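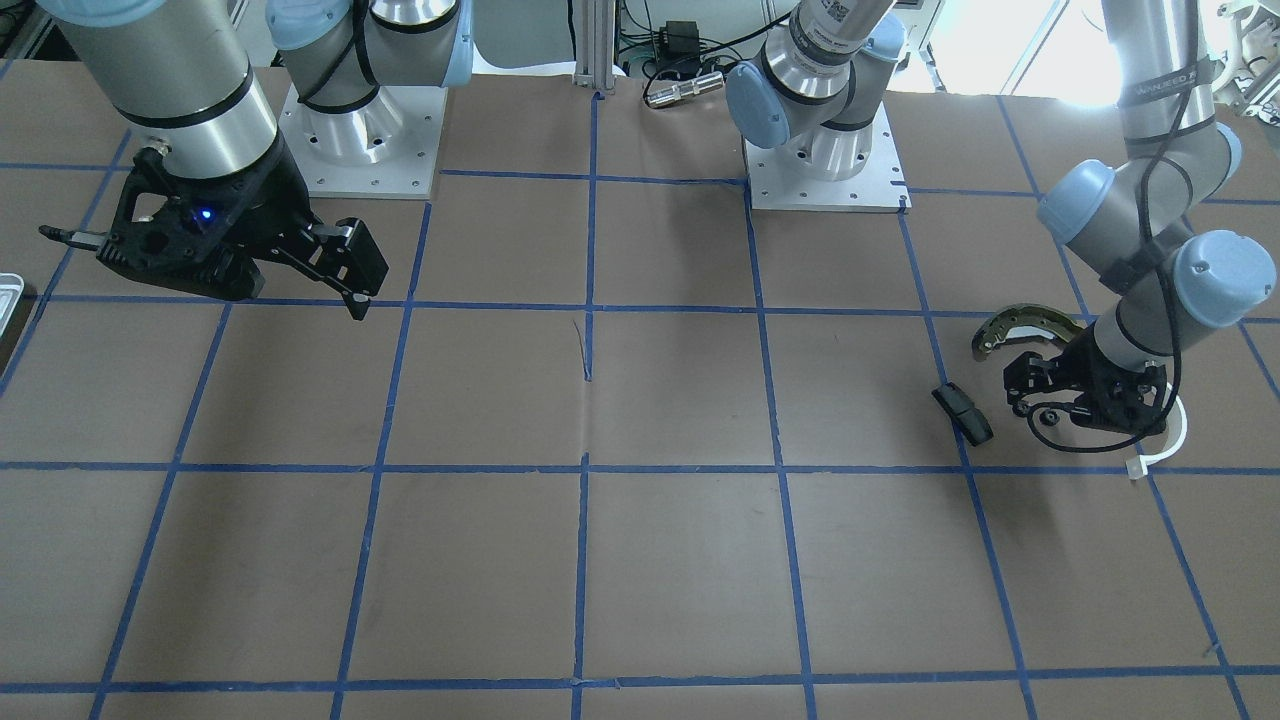

Prukard Two-Arm Bench Kit

By Kazimír Štěpánek, July
3 min read

We use cookies to remember your basket. Accept / Settings

The Prukard kit is a set of parts for putting two small industrial arms on one bench at home or in a shared workshop. It is meant for people who already have the arms, or have found a used pair, and need something solid to bolt them to. Arms and grippers are not included.

The kit came out of a build at the Jenholm workshop, where the job was sorting and turning worn car parts such as brake shoes. A brake shoe is an awkward thing for a two-finger gripper. It is curved, it is heavier than it looks, and the lining is easily chipped if the fingers close on the wrong edge. Most of the kit's details were settled while working on that one part.

What you get

2 square base plates, drilled
Bolts and washers for both plates
Cable clips for the arms
A roll of brown paper and a roll of blue masking tape
Printed drilling template and setup notes

The price is £729. Delivery is extra and depends on weight.

Fitting

Use a bench with a thick top and stiff legs. Tape the template down, check that both arms can reach the working area, then drill. Bolt the plates before the arms go on. It takes two people to lift each arm safely.

Cover the top with paper and mark it out in squares with the tape. The grid gives you fixed places to put parts down while you are teaching positions. Replace the paper when it tears or gets oily.

Clip the cables along the arms with enough slack at each joint. Run both arms slowly through their full travel before you pick anything up, and keep a hand on the stop button.

Options

The Emus software pack (£999) keeps the two arms out of each other's way and stores positions by grid square. Popescu finger tips, with a small hook at the end, are sold separately and suit curved parts.

Orders leave the workshop within 7 working days. Spare plates and bolts can be ordered singly.

Sign up to our newsletter for stock updates.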